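Mon 31 January

Notebook, breakout scanner, Skurnside machine.

Picked up where the December entry left off. The open item was why the opening-range scan fires on names that have not broken anything. Fletcher Ashby had marked it as a data problem. I think it is partly a data problem and partly the rule as written.

The rule: take the high and low of the first fifteen minutes, wait for a one-minute close outside that range, confirm that volume on the breaking bar is at least twice the median of the bars before it. Entry at the next open. Stop at the midpoint of the range. Exit at the stop, at twice the initial risk, or at the close.

Replayed the saved session files through the scanner with order routing disabled. Two faults found.

First fault. The feed handler stamps bars with the time the bar ends, while the scanner reads the stamp as the time the bar starts. The range was therefore being built from fourteen proper minutes plus the opening auction print. On most names this makes no difference. On thin names the auction print can sit well outside anything that trades afterwards, so the range is too wide and real breaks are missed. Where the auction prints inside the later range there is no effect on the range itself, but the volume median is pulled up by the auction size and the confirmation fails.

Fixed by converting at the handler. The scanner now gets start-of-bar times only. Auction volume is held in its own field and left out of the median.

Second fault. When a name has no trade in a given minute the handler repeats the last bar, volume included. A single decent bar followed by silence looks like several decent bars. Changed so that an empty minute carries the last price and zero volume. The median then drops on thin names, so there is a floor on it now: if the median is below 4,000 shares the name is skipped for the day. I set the floor by eye from the replay. It needs a proper test and should not be treated as settled.

After both changes the false signals Fletcher listed are gone, apart from the Nononholm one. That one is a real break by the rule. Price closed outside the range by one tick, volume was there, and it came straight back in. There is nothing to fix in the code. Whether the rule ought to ask for more than one tick is a separate question, see below. 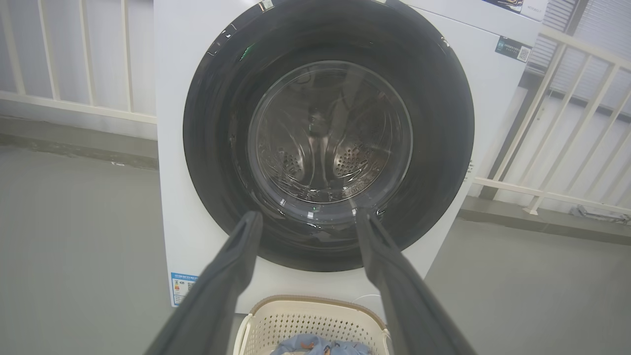 Filter for marginal breaks. Tried requiring the close to be beyond the range by a fraction of the range height instead of any amount. A tenth removes the Nononholm signal and most of the others like it. It also delays entry on the good ones, and the delay costs more than I had expected, as the stop does not move and the risk per share goes up with every tick we wait. Before choosing, I wanted a clear picture of what a failed break does next, and the pattern is nearly always the same: price goes round the inside of the range like washing in the drum of a front loader, touches one side, then the other, and ends up close to where it began. The second and third touches are where the scanner loses money, as it will happily signal again each time. So the better change may be a limit on repeats, leaving the entry condition as it is.

Put in a counter. After a stopped trade the scanner may signal once more on the same name in the same session, and only in the opposite direction. After that the name is off the list until the next day. On the replay this does more for the result than the tenth-of-range filter and leaves the first entry alone. Both together are worse than the counter by itself. Not sure why. Possibly just too few trades to tell.

Costs. Checked the fill assumptions while I was there. The replay was filling at the next open with no spread. Changed to fill at the ask for longs and the bid for shorts, with commission at the Faulkner account rate. Results drop noticeably, as they should. The short side is now close to flat after costs and I would not trade it at present. Earlier entries in this book quoting the short side as profitable should be read with that in mind. I have put a pencil note against them.

Sample size. 16 sessions in the replay set. This is enough to find bugs and not enough to choose parameters. The files cover one stretch of market with an upward drift, and any rule that goes long in the morning will look reasonable on it. No parameter from today goes into the live configuration on the strength of this set alone.

Live configuration. Only the two handler fixes have gone in. The counter is in the build but switched off. Volume floor is on in warning mode, so it writes a line to the log and does not skip the name. Position size unchanged.

Stunanura. Asked again about the longer history. They can supply one-minute bars with auction prints flagged separately, which would save the conversion step. Still waiting to hear whether delisted names are included. If they are not, the set is of limited use for this purpose, as the names that fail and vanish are the ones the stop is there for.

Machine notes. The replay takes most of the lunch hour when run on the same box as the feed recorder, and the recorder dropped packets once during the run. Gap is logged. Do not use today's recorded file for testing until it has been patched from the vendor copy. Future replays to run after the close.

The clock on the box was also slow against the time server. Not enough to shift a bar, but it should be checked before the open as a matter of routine. Added to the start-up script, which now refuses to start the scanner if the offset is above half a second.

To do:
Patch today's recorded file.
Re-run the replay with the counter on and the volume floor at several levels, after hours.
Split results by time of first break. I suspect anything after eleven is noise.
Fletcher to check the bar stamps in the end-of-day report, which has its own copy of the old conversion.
Chase Stunanura on delisted names.
Short side stays off until there is more data.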